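4.2 Countertop tidying in simulation

The second group of tasks moves from open floor space to the kitchen counter. We treat it separately because the failures there are of a different kind. On the floor, a policy that misjudges a distance usually has room to correct itself. On a counter the arm, the goods and the fixed appliances share a small area, and an error of a few centimeters in the approach is often enough to end the trial.

All counter trials were run in Flistero, the rendering and contact simulator described in Section 3. The kitchen assets come from the Javow set and were used without changes to their textures. Each trial names one item to be picked up and one place to put it. The policy receives the instruction as text, together with the current views and joint readings. It does not receive object poses. A trial counts as a success if the named item rests at the named place and the gripper is open when the time limit is reached. Items knocked over along the way are recorded but do not by themselves count as a failure, a choice that favors the policy and that we return to in Section 5.

We ran 491 trials with the Treler policy and the same number with the scripted baseline of Ouellet, which is given the true object poses. The baseline is therefore not a competitor in the usual sense. It gives an idea of how many trials can be solved at all with this arm and this gripper, and its success rate of 80 percent should be read as a practical ceiling.

Two properties of the counter scenes matter for what follows. The first is occlusion. In a side view the housing of the arm can take up a large share of the image, and small items behind it may be reduced to a sliver. The second is the stone itself. Veined marble produces strong local contrast everywhere, including in places where there is nothing to grasp, and a view from directly above may hold little else (Figure 6).

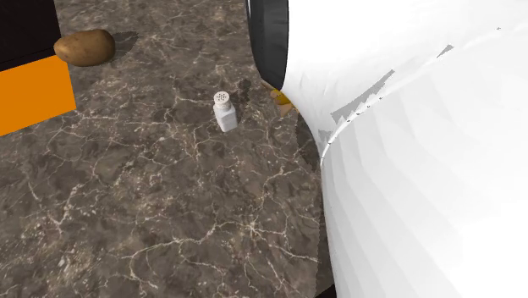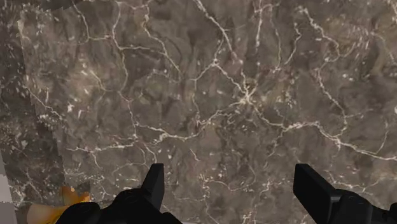
Figure 6. Two rendered views of the marble countertop. First view: potato and salt shaker, with the arm housing at right. Second view: the open gripper fingers seen from above, with a small orange-yellow object beyond the left finger.

The Treler policy succeeded in 31 percent of trials. The gap to the baseline is large, and most of it arises before contact. In the typical failed trial the arm moves toward the correct half of the counter, slows down, and then closes beside the item or stops without closing. Failures after a firm grasp were less common and were mainly placement errors, in which the item was released too early or too near the edge of the target area.

To separate the two properties named above, we repeated the trials under two altered conditions. In one, the marble was replaced by a plain gray surface with the same friction. In the other, the arm was made transparent in the side view only, while contact was left as before. The plain surface gave a modest gain, nearly all of it on low, rounded items. The transparent arm gave the larger gain, and it did so for tall and low items alike. We take this as evidence that the policy depends on the side view late in the approach, even where the view from above would be the better source – a habit probably inherited from the training data, in which the side view was seldom blocked.

It is tempting to add a further view and consider the matter closed. We tried this in a small pilot set up by Graça Macedo, with a fixed view from the opposite side of the counter. Approach errors fell, but the policy became slower, and several trials that had been solved before now ran out of time. We have not tuned the time limit to the added view and report no success rate for the pilot.

Render quality is a further limit on these results. Texture seams on the stone and faceted shading on the arm housing are present in our scenes and have no counterpart in a real kitchen. We did not find that failures gathered near such seams, although the test was coarse. Whether a counter of real stone would be easier or harder for the same policy remains open. Reflections would be added and the seams would be gone, and we have no good estimate of how these two changes trade off.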